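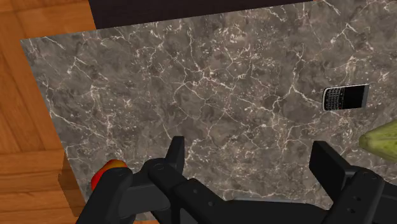

4. Normas de trabajo para escenas de encimera

Esta sección recoge las reglas que se aplican a toda escena simulada de manipulación sobre encimera preparada con Milta. Se dirige a quien monta las escenas y a quien las ejecuta. La instalación del programa se explica en la sección 2 y el ajuste del brazo en la sección 3; aquí se supone que ambas cosas están hechas.

Las palabras «debe» y «no debe» indican obligación. «Conviene» indica una recomendación, y quien se aparte de ella lo anota en el registro de la escena.

4.1 Antes de abrir una escena

1. Compruebe que la versión de Milta coincide con la que figura en la ficha del proyecto. Las escenas guardadas con una versión posterior se abren, pero pueden perder las propiedades de contacto sin mostrar ningún aviso.

2. Seleccione el perfil de pinza paralela. El perfil de ventosa conserva sus valores de fuerza al cambiar de herramienta, así que si se ha usado antes hay que pulsar Restablecer herramienta.

3. Abra el panel Unidades y confirme que las longitudes están en milímetros y las masas en gramos.

4. Cargue la biblioteca de objetos Calloway. No mezcle objetos de esta biblioteca con modelos importados a mano mientras la escena no haya pasado la revisión del apartado 4.6.

5. Anote la semilla aleatoria. Sin semilla anotada, la ejecución no se admite como válida.

Nota: si el panel Unidades aparece en gris, hay otra sesión abierta sobre el mismo archivo. Ciérrela y vuelva a cargar.

4.2 La superficie de trabajo

La encimera es el elemento que más errores produce y el que menos se revisa. Un material visual con mucho dibujo, como una piedra veteada, puede confundir al módulo de segmentación, que a veces toma una veta por el borde de un objeto. Las escenas con este tipo de acabado están permitidas y son útiles, siempre que se sigan estos pasos.

1. Asigne el material visual y el material físico por separado. Milta propone el mismo nombre para los dos; acéptelo solo en el visual.

2. En el material físico, elija el coeficiente de rozamiento de la tabla del proyecto. No lo ajuste «a ojo» para que un agarre salga bien.

3. Compruebe que la malla de colisión llega hasta el canto. Para ello, active la vista de colisiones y recorra el contorno completo de la losa.

4. Deje una franja libre de 70 mm a lo largo de todo el canto para los objetos que se vayan a agarrar. Los que solo están como distractores pueden ocuparla, pero deben llevar la etiqueta fijo o la etiqueta distractor.

5. Ejecute la prueba de asentamiento con todos los objetos colocados y el brazo quieto. Ninguno debe rodar, hundirse ni vibrar cuando termina la prueba.

Precaución: un objeto que cae al suelo durante la prueba no se recoloca solo. Si se guarda la escena en ese momento, el objeto queda guardado en el suelo y la siguiente persona no lo encontrará sobre la encimera.

El suelo debe tener malla de colisión propia aunque el brazo no vaya a acercarse a él. Los acabados de madera en bloques, losetas y similares se aplican como textura; no modele las juntas.

4.3 Colocación de los objetos

1. Coloque primero el objeto objetivo y después los distractores.

2. Separe el objetivo de cualquier otro objeto lo suficiente para que los dos dedos bajen abiertos sin tocar nada. La herramienta Hueco de dedos dibuja el volumen necesario y se pone roja si hay invasión.

3. Los objetos redondeados —fruta, pelotas, tapas abombadas— se apoyan con la función Apoyo estable. No los deje caer desde arriba para «ver dónde quedan».

4. Los objetos planos y finos, como un teléfono tumbado, se marcan con la etiqueta perfil bajo. Esa etiqueta activa el límite de descenso del apartado 4.4.

5. Incluya al menos un objeto que no quede entero en el encuadre de la cámara de muñeca cuando la escena se destine a evaluar percepción. En las escenas destinadas solo a evaluar agarre esto es optativo.

6. Revise el nombre de cada objeto. Debe decir lo que el objeto es, en singular y sin adjetivos de color: pera, teléfono, taza. El color va en su propio campo.

Nota: cuando una forma admita dos lecturas (una fruta que podría pasar por otra, por ejemplo), el nombre válido es el de la biblioteca Calloway, aunque a simple vista parezca otra cosa. Las instrucciones en lenguaje natural se escriben a partir de ese nombre.

4.4 Posición inicial y movimiento de la pinza

La pinza empieza siempre abierta y vacía. Una escena que arranca con un objeto ya cogido pertenece a otra familia y se rige por la sección 5.

1. Lleve el brazo a la posición de espera con el botón Inicio.

2. Compruebe la apertura en el panel Herramienta. Con el perfil normalizado debe leerse 68 mm entre las caras interiores de los dedos.

3. Verifique que las dos almohadillas están paralelas en la vista lateral. Si una aparece girada respecto de la otra, vuelva a cargar el perfil; no corrija el ángulo de una sola articulación.

4. Fije la velocidad de aproximación. En escenas nuevas se usa el valor lento hasta completar la primera tanda.

5. Active el límite de descenso si hay algún objeto con la etiqueta perfil bajo.

6. Pulse Simular sin contacto y observe el recorrido entero. Deténgalo si algún eslabón cruza la encimera, aunque sea durante un instante.

7. Solo después, pulse Ejecutar.

Precaución: no desactive la detección de colisiones entre los dedos y la superficie para evitar bloqueos. Una trayectoria obtenida así daña el robot físico cuando se transfiere. Si la pinza se bloquea contra la piedra, el fallo está casi siempre en la altura de la encimera o en la masa del objeto.

Precaución: la parada de la simulación no equivale a la parada de emergencia. Si el controlador está conectado a un brazo real, el botón Pausa detiene la imagen y no el brazo. Desconecte el enlace físico antes de trabajar con esta sección.

4.5 Cámara de muñeca y luz

1. Monte la cámara en el soporte normalizado. Los dedos deben verse en la parte inferior de la imagen y el hueco entre ellos debe quedar despejado.

2. No recorte la imagen para quitar la pinza. Los modelos entrenados con la herramienta visible fallan si después se les oculta.

3. Ajuste la luz principal a 570 lux sobre la superficie.

4. Revise las zonas del fondo. Se acepta que queden muy oscuras, siempre que no haya en ellas ningún objeto con etiqueta.

5. Busque reflejos en pantallas, vidrio y piezas con brillo. Se dejan si son débiles. Si tapan la forma del objeto, gire el objeto y no la luz.

6. Si las sombras de contacto no aparecen, anótelo en el registro. Hay configuraciones de render que las suavizan hasta hacerlas casi invisibles, y quien revise la escena necesita saber si fue a propósito.

Nota: los usuarios de la variante Plasex del visor verán los negros más cerrados. El dedo y el fondo pueden llegar a confundirse en pantalla; el archivo exportado no cambia.

4.6 Revisión y aprobación

Ninguna escena pasa a la biblioteca común sin revisión de una segunda persona. Quien revisa no debe haber colocado los objetos.

1. Abra la escena en modo lectura.

2. Repita la prueba de asentamiento.

3. Lance la tanda normalizada, de 36 ejecuciones, con la semilla anotada.

4. Compare el registro con el de la persona que montó la escena. Con la misma semilla, los resultados deben coincidir ejecución por ejecución.

5. Mire el vídeo de todos los fallos y de tres aciertos elegidos al azar. Un acierto en el que el objeto atraviesa un dedo se cuenta como fallo.

6. Rellene la hoja de revisión y marque una de estas opciones:
Aprobada
Aprobada con nota
Devuelta

7. Guarde la hoja junto al archivo de escena, con el mismo nombre.

Una escena devuelta se corrige sobre una copia. El original se conserva hasta que la copia esté aprobada.

Los cambios posteriores a la aprobación obligan a repetir la tanda completa si afectan a la física: masas, rozamiento, mallas, perfil de herramienta. Cambiar una textura obliga a repetir solo el paso 5, y cambiar el nombre de un objeto obliga a revisar las instrucciones escritas que lo mencionan.

4.7 Incidencias frecuentes

El objeto se desliza al cerrar los dedos.
Compruebe el material físico de las almohadillas antes que el del objeto. Es habitual que se haya quedado el valor por defecto.

La pinza se detiene por encima del objeto y no baja más.
El límite de descenso está activo y el objeto no tiene la etiqueta perfil bajo, o la tiene y su altura está mal declarada.

La segmentación parte la encimera en varias regiones.
Suba el umbral de área mínima. Si persiste, sustituya el acabado por uno liso, repita la prueba y adjunte los dos resultados a la hoja de revisión.

Dos ejecuciones con la misma semilla dan resultados distintos.
Suele deberse a que el paso de simulación está en modo automático. Póngalo en fijo. La escena no puede aprobarse mientras esto ocurra.

El objeto tiembla sobre la piedra después de asentarse.
La malla de colisión del objeto y la de la superficie se cortan. Levante el objeto, aplique de nuevo Apoyo estable y guarde.

Para incidencias que no estén en esta lista, abra una consulta en el portal de Lolevau y adjunte el archivo de escena, la semilla y el registro. Las capturas de pantalla sueltas no se tramitan. Las consultas abiertas antes de las 12:00 se clasifican el mismo día.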